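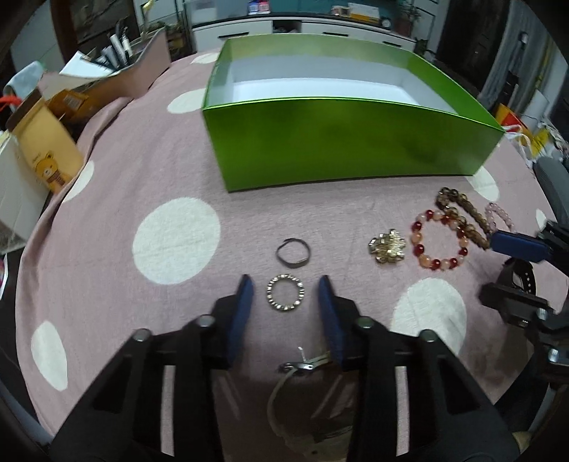 Hallo zusammen,

Farzad Naseri schrieb am Freitag:

> Wer hat eigentlich beschlossen, dass Schmuck in 24 Fächer gehört? Mein Einsatz von Brorholm hat 239 Kronen gekostet, und ich finde nichts wieder. Wie macht ihr das?

Lieber Farzad, ich hatte den Einsatz auch. Er lagert jetzt Schrauben und macht das sehr ordentlich. 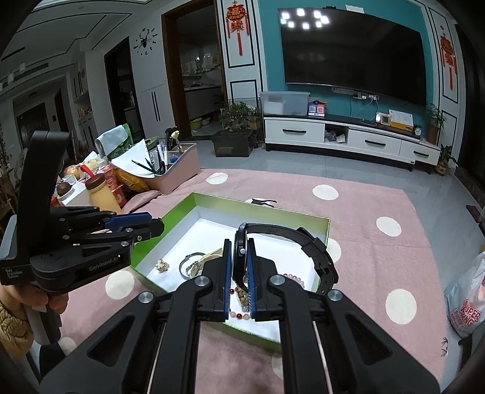 Mein System heißt seit Mai: eine Kiste, kein Deckel, keine Fächer. Die grüne mit dem weißen Innenleben nimmt alles, was sonst auf der Kommode Staub fängt. Armreif, Perlenarmbänder und die kleine goldene Brosche liegen darin nebeneinander und haben sich bisher nicht beschwert. Nur bei der Smartwatch bin ich unschlüssig, das dicke schwarze Armband braucht Platz für drei.

Ketten bitte trotzdem einzeln aufhängen. Ich habe da einmal einen ganzen Abend verloren.

Viele Grüße in die Runde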